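Small Parts, Gray Cloth: A Conversation on Gear Sorting at Jalluswood

August 22, 2019

Kyung-tae Won has supervised the small parts section at the Jalluswood workshop for 3 years. The section receives gears, pinions and washers removed from retired equipment, inspects them, and returns the usable pieces to stock. At the last inventory it held 1,043 gears, most of them steel.

Mr. Won received us in the inspection area and began with the surface on which the parts are laid out. The section formerly used bare metal benches. Gray fabric was adopted after a trial at the Berberg depot, where inspectors had complained of glare and of parts rolling out of reach.

"A polished gear on a polished bench is hard to look at for a full shift," he said. "On gray cloth the outline of each tooth is clear, and the part stays where it was put." 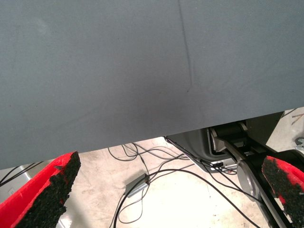
How often is the cloth replaced?

"Every August, and sooner if there is a tear or an oil mark that will not wash out," Mr. Won said. "We buy it by the roll from Fosgate and cut it ourselves. Between replacements it is brushed at the end of the day. Some lint is always left, and we accept that."

The inspection follows a written procedure. A part is first wiped and laid on the cloth with its end face toward the inspector. The teeth are then examined one after another, beginning at a chalk mark, for chips, pitting and uneven wear. Mr. Won asks new staff to complete 100 gears under supervision before they sign a record on their own.

He described the pinions as the most demanding pieces. They are small, their teeth stand close together, and a bright highlight can be mistaken for a worn face. Inspectors are instructed to turn the part and look again before they write anything down.

"If the bright patch moves when you turn the gear, it is light," he said. "If it stays on the same tooth, you write down the tooth." 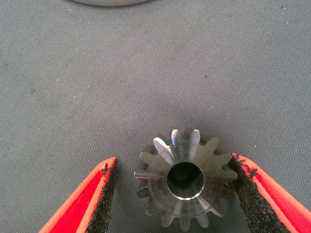

Kong, reading a draft of this interview, remarked that the older benches had one advantage, namely that a dropped washer could be heard, and asked that the point be recorded. Mr. Won agreed to its inclusion. He added that washers are now kept in shallow trays until they are needed.

Storage was the next subject. Gears that pass inspection are given a light film of oil, wrapped in paper and placed in drawers according to bore size and number of teeth. The present cabinet has 32 drawers, and Mr. Won considers it too small. Larger gears are being kept on a shelf by the door until a second cabinet arrives from the Berberg depot.

The bore receives its own examination. Inspectors check the rim for burrs and look down the inside for scoring, using a hand lamp when the hole is narrow. A gear with sound teeth and a damaged bore is set aside for the machine shop, which decides whether it can be reworked. 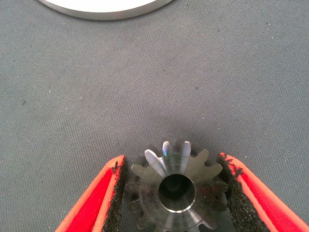

Gears returned by the machine shop go through the full procedure a second time, including the teeth. Mr. Won introduced this rule in his first year, when a batch came back with clean bores and fresh nicks from handling. The extra inspection adds almost a day to each batch. He has no plans to shorten it.

Asked what he would change if funds allowed, he named the lighting first and the cabinet second. The lamps over the inspection area are older than the section itself, and replacements have been requested from the Jalluswood facilities office.

"The cloth is fine," he said. "I would order the same cloth again."

Inquiries about surplus gears may be addressed to the small parts section in writing. Requests should state the bore, the number of teeth and the quantity required.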